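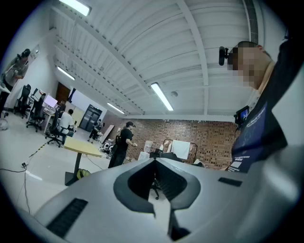
Metura 426 Under-Desk Cable Tray

Maker: Gokwood
Part number: MT-426
Sold as: single tray with fixings
Availability: in stock, ships from the Orkent warehouse

Overview

The Metura 426 is a steel mesh tray that mounts to the underside of a fixed or height-adjustable desk. It holds one power strip, the adapters plugged into it, and the slack from monitor and network cables. The front edge is open along its full length, so a plug can be reached without taking the tray down.

Two mounting methods are supported. The screw mount uses the four pilot holes in the end brackets and suits wood tops. The clamp mount grips the rear edge of the desk and leaves no holes. Clamps are a separate item (see Accessories).

Specifications

Material: welded steel wire, end brackets in folded sheet steel
Finish: powder coat, black or white
Inside depth, front to back: 78 mm
Overall length including brackets: 426 mm
Clearance needed behind the tray: 2 cm
Load limit, screw mount: see leaflet in box
Operating environment: indoor, dry

The overall length has been measured over the outside faces of the brackets. Earlier sheets gave the length of the mesh alone, and buyers matching a new tray to one from the first production run should compare the bracket hole spacing before drilling. The spacing changed when the folded bracket replaced the cast one in November. Old and new trays can be used on the same desk but will not share holes.

Fitting

Disconnect the power strip from the wall before starting. Mark the bracket positions with the tray held at least 2 cm forward of any rear frame rail. On a height-adjustable desk, raise the top to its full height and check that the mains lead reaches the wall outlet with slack left over. Run the lead down one leg only.

Drill pilot holes to no more than half the thickness of the top. Drive all four screws loosely, square the tray to the rear edge, then tighten. Do not use a power driver for the last turns in particle board.

Place the power strip with its sockets facing the open side. Heavy adapters go at the ends, near the brackets. Loop spare cable in flat bundles and tie with the straps supplied. Data cables should be tied to the front wire and kept clear of the mains lead.

Not suitable for glass tops, stone tops, or tops with a hollow core. The Vrettos folding table has a hollow core and is in this group.

In the box

Tray
Screws
Reusable straps
Fitting leaflet

Accessories

MT-C2 clamp pair, for the rear edge mount
MT-J joining plate, for two trays end to end
MT-L leg channel, length around 400 mm, can be trimmed with a fine saw

The joining plate does not raise the load limit of either tray. Each tray must still be fixed at both brackets.

Care

Wipe with a dry cloth. Solvent cleaners dull the powder coat, the white finish in particular. Check screw tightness after the first month on any desk that is raised and lowered daily.

Returns and questions

Unused trays can be returned in the original carton. Trays that have been screwed to a desk are accepted only for a fault in the weld or finish. Bulk orders and drawings: Anastasia Balaskas, trade desk.

Page revised 28 February 2022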